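August, 2:10 pm. Pegboard cell, rules check with Crescencio.

Went over the written practice for hanging tools. Agreed: approach from the side, fingers open before the wrist passes the front of the bin, stop on any hook contact. Arm speed capped at 300 mm/s near the board. Shahzad wants the cap in the Firna config as well, otherwise a restart drops it. Not done yet.

Long handles in the bin are still a snag risk. Proposed a max height, no number agreed. 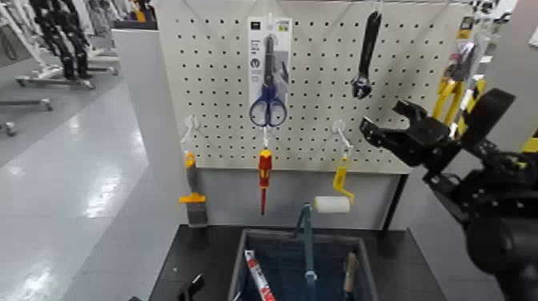
Gripper open at the paint roller, right-hand hook.

To do: add hook contact to the stop list, send draft to Shahzad.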